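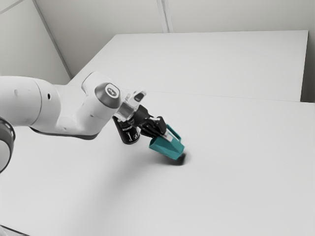

3 min read

Can an arm put away a cup yet? How to run the test in simulation

Whether machines can do kitchen chores depends on which chore, and most of the published answers skip the dull ones. Setting down an odd-shaped vessel is a good dull one. The procedure below is the one we use at Hallis before any task goes near hardware. It assumes a working arm model, a parallel gripper and a physics engine you trust for contact.

1. Clear the scene. One object, plain table, diffuse light from above. Add clutter and colour later, once the baseline is stable.

2. Pick an awkward object. A faceted vessel is harder than a cylinder, as the flat planes give the fingers fewer good approaches. Use a saturated colour against a pale table so your segmentation isn't the thing being tested.

3. Set the grasp near the top of the object. Save the finger pose relative to the object, not to the table.

4. Hold above the surface and check tilt. An object held from one side will tend to rotate under its own weight. Log the angle at the hold and again at contact.

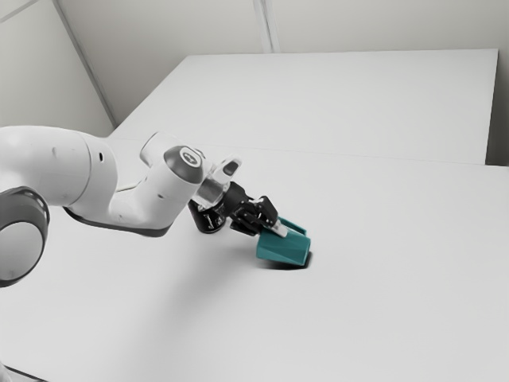 Teal test object gripped near its top edge, lower corner towards the table.

5. Lower slowly. Stop on contact force, with height as a backup limit. If a corner touches first, let the wrist comply until a flat face meets the table, then open the fingers.

6. Repeat 200 times with randomised start poses. Change the friction value every 40 runs. Fewer than that and one lucky grasp skews the result.

7. Score the resting pose. Upright and still is a pass. Tipped, sliding or still touching a finger is a fail. Don't add a category for near misses – it makes the totals unreadable.

Yen-ting Hsueh ran this sequence in March on the Nirkesmont task set and logged 13 failures in 200, nearly all of them at release. Picking up was fine. Letting go was the weak step, and it stays weak when friction drops.

So for this chore: close, on a bare table, with a known object. A full dish rack is a separate test and needs its own grasp library.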